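Hafstein Bottle Crate, Six-Hole, Yellow
Item 1421 – in stock

I've been brewing at home for longer than I've been running this shop, and I get asked about crates more than anything else we sell. People will spend weeks choosing a yeast and then carry the finished beer down the basement stairs in a grocery bag! So I finally got some proper ones in.
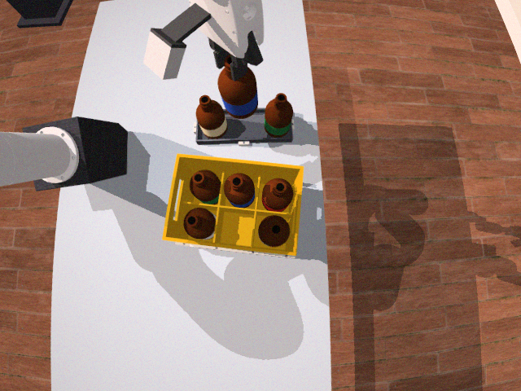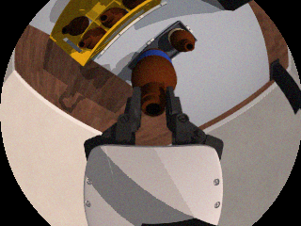 The Hafstein is the one I use myself. Six holes, one bottle in each, so the glass doesn't knock together on the way to a friend's house. I've had 4 of them stacked in my garage since September and they come out fine with a quick rinse from the hose (no dishwasher, please – a customer tried it and the dividers went a bit wavy).

It takes standard brown longnecks and most stubbies. Swing-tops fit too, but the wire can catch on the divider if you yank them out, so give them a little twist. Big Belgian bottles won't go in. For those you want the Trument, which has wider holes and costs a bit more.

My supplier, Birthe Lykkegaard, tells me the next load will be roughly 400 crates, and green is coming back as well. If you want green, send me a note and I'll put your name down.

Goes well with: Brusten bottle brush, Skatader drying rack, plain crown caps (bag of 2000, which sounds crazy until you've run out on bottling day).

Crates ship flat rate, any number up to six. Local pickup is free, just ring the bell at the side door.

– Bjartur Hauksdóttir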